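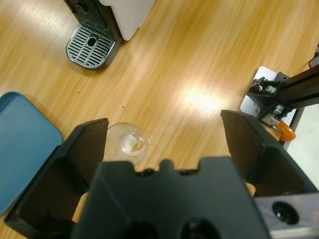

Mags wants to know why a robotics club spends a whole term on coffee when her lot are doing mazes and line followers. She asked it under my last post and then asked it again, so fair enough, a proper answer.

Coffee is hard. That's the answer really. A line follower does one thing over and over. Coffee is cup, tray, capsule, lever, button, and if the cup is a bit off then everything after it is off too. We picked it for the Lurkham Challenge in September and I've regretted it maybe twice. Ok, more than twice.

Quick update then, as I've got a bus to catch.

Glass handling: better. We'd been closing on it far too hard, and coming in too low. Now the arm stops, looks, comes down slower. The Isetti rules say you lose points for touching the machine with the glass so we go in from the front, always. Sani (our planner, we named it, don't ask) still likes to take the scenic route.

Logging: finally sorted. Every try gets saved with a note on what went wrong. We're at 286 and the target is 2,000 before the summer break, which sounds mad but an evening goes quickly once people stop arguing over the playlist. 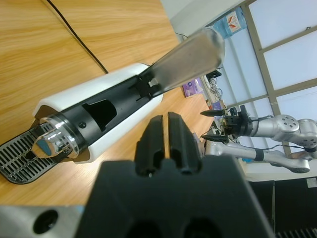 The capsule is the other half of it and that's where most of the swearing happens. It has to go in straight. A tiny tilt and it sits proud, then the lever won't close, then somebody sighs and we reset. Two of the first years have rewritten the approach so it lines up from higher up and I think thats the right idea, even if the code is horrible to read.

Still to do:

- slower release on the capsule
- a proper check that the cup is where we think it is
- tidy the cables (yes, again)
- entry form for Brenlow, plus the £100 fee, which we have not got yet

If anyone has a spare box of capsules please bring them along, the cheap ones are fine, we aren't fussy and most of them get squashed anyway. Doors open at six. Bring a jumper becuase the heating goes off at seven.

Mazes next year, Mags. Maybe.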